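Rurau sandwich counter promises lunch in 49 seconds

Monday, March 28, 2022

RURAU - Tellodau, the lunch counter due to open on Mets Street in September, says it can put together a toasted sandwich in 49 seconds.

The owners credit a layout they call the Rasosell line, with every item in one row and no reaching back. They say it was tested on 1,946 sandwiches, but would not release the timings or say how many came out burned.

Nor is it clear if the clock includes toasting. Bread alone takes longer than that in most kitchens.

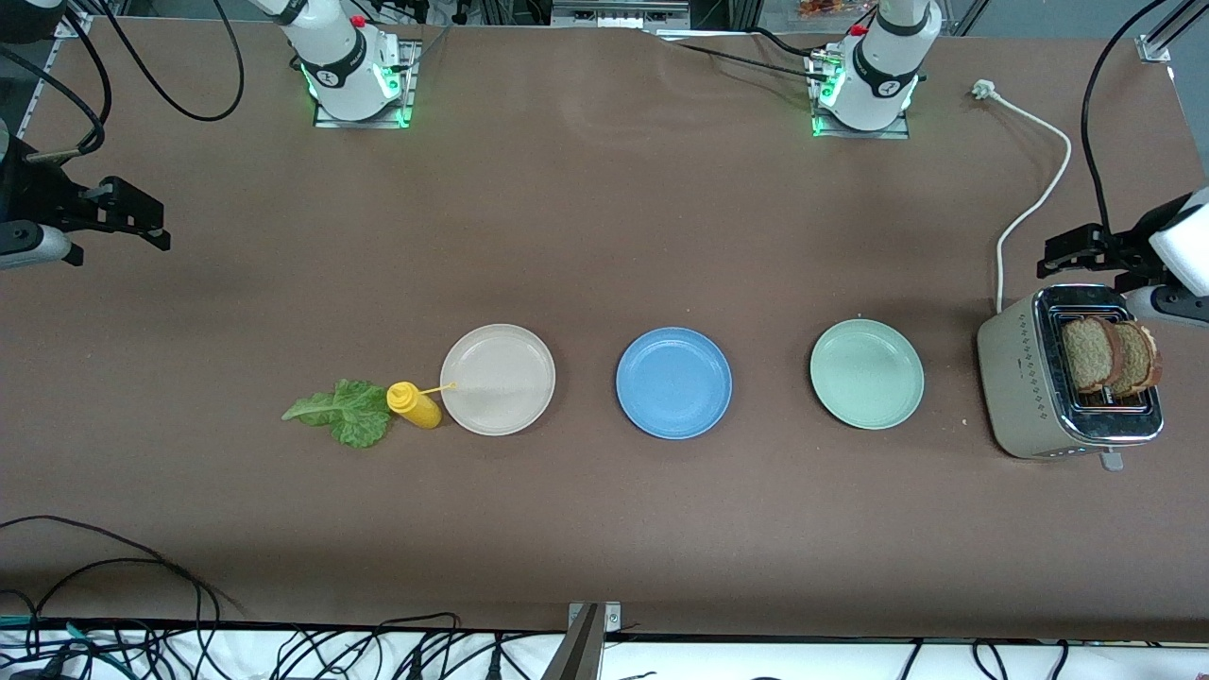
Prices are also open to question. Tellodau has talked about 15 sandwiches on the menu, none with a listed cost. The setup looks ordinary enough, with a lettuce leaf, a squeeze bottle of mustard, three round plates and a toaster along a brown worktable. How that row would handle a noon line of 69 people, the figure in the company's own plan, was not explained.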